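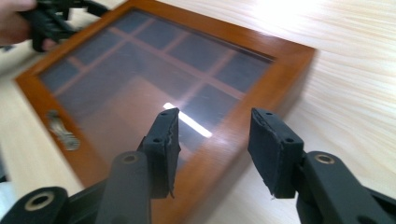
Somebody in the comments under the listing wrote that an open day at a robot lab is mostly standing in line for a pen, and you should only go if you can get your hands on the equipment. So now I'm second guessing myself!

Question
Going to a robotics open day with my kid, is it worth the drive?

Posted 2019-01-20

Hi all, Urneo is having an open day at their place in Pisgate and my daughter (she's nine, loves anything with moving parts) has been begging since she saw the flyer at school. It's a long drive for us and I know nothing about robots. The flyer says there's a "hands-on table" where they show how handheld grippers are used on household things, picture frames and so on, and then a talk in the afternoon. Has anyone been to one of these? Do they let visitors try, or is it all behind a rope? And is the talk OK for a nine year old or will she be climbing the walls? Also parking, if anybody knows. Thanks!!

2 answers

Answer 1 (accepted)

I went to the last one with my nephew and I'd say go, but go early. The hands-on table was the best part by a mile. You hold a gripper in each hand, you squeeze, the fingers close, and you try to do some ordinary job with them. I had a go at lifting a wooden picture frame with glass in it and wow, it is harder than you'd think. Your hands want to twist the thing and the frame just slides off across the table. The trick they taught me was to bring one gripper in at a corner and the other along the border across from it, then close both slowly. My nephew got it on his second try. I did not.

They explained that the robot learns from people doing the job by hand first, so you're sort of the teacher for a few minutes, which my nephew told everyone at dinner for a week. A kid of nine should be fine. The handles are a bit wide for small hands, so ask if she can use both hands on one gripper while you work the other one. The person at our table was happy to let us do it that way.

One thing with the glass frames — if the window is bright you get a lot of reflection off the pane and it's hard to judge where the edge is. I kept moving my head around like a pigeon. Stand on the other side of the table if you can.

The talk, hmm. It was in room 1137, which is a hike from the entrance, and it went on. There was a long stretch about Gilura (their software, I think? or the project name, I never got that straight) and lots of charts. We snuck out halfway. I'd skip it with a nine year old unless she really likes charts. Parking is free behind the building but it fills up, we ended up on the street.

Bring a snack, the vending machine only took coins.

Answer 2

never been to the Urneo one but Akbulut does something similar in the spring and its closer to the highway. We waited forever and then got 2 minutes each at the table so bring patience. My son liked it anyway. No idea about parking at Pisgate sorry

Comment from the asker

Thank you both, this helps so much! We're going. I read her the part about being the teacher and she's already practicing on our family photos with the salad tongs, so I've moved the ones with glass to a high shelf. Skipping the talk I think — does anyone know if you need to sign up for the table ahead of time or do you just show up? The flyer doesn't say and I left them a message on Friday but haven't heard back.

Reply to comment

When we went you just showed up and put your name on a sheet by the door. Could be different now. I'd put your name down first thing and look at the other stuff while you wait.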